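We use cookies to remember your settings. Read our cookie notice.

Print this page | E-mail this page

Brillow Family Visiting: progress report to the Brindance Fund

Dear all at the Fund,

First of all, thank you for your patience over the summer, when I was slow with my paperwork and you were kinder than I deserved! Home visits in Testivstead have gone on as planned, and we now see 15 families with a new baby, most of whom also have a toddler who isn't at all sure about it. Between us we have made almost 300 visits, each an hour or so, longer if the kettle goes on.

What parents ask for most is company at teatime (that long stretch before bath, when everybody is cross), so we have moved more of our visits to after four o'clock. 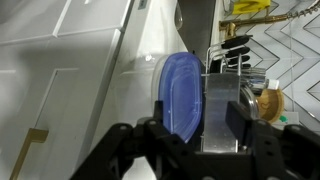
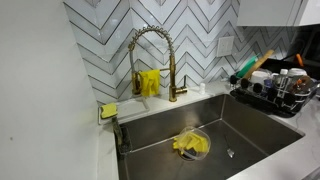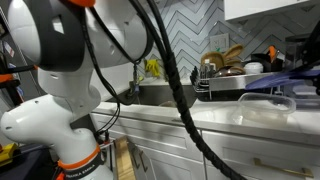 Brillow Reports, no. 15, p. 3

On money, we have spent £2598 of the grant, chiefly on travel and visitor training, and £1656 remains. I would like, with your blessing, to put part of that towards a sleep evening for parents in November, as the last one filled up very quickly and several mums and dads had to be turned away.

The fathers' morning has been slower to get going. We'll try a later start and let you know how we get on.

With warm thanks,
Leonidas Deligiannis

Related items
Nørgaard Room: autumn playgroup times
Settling a toddler at bedtime
Becoming a home visitor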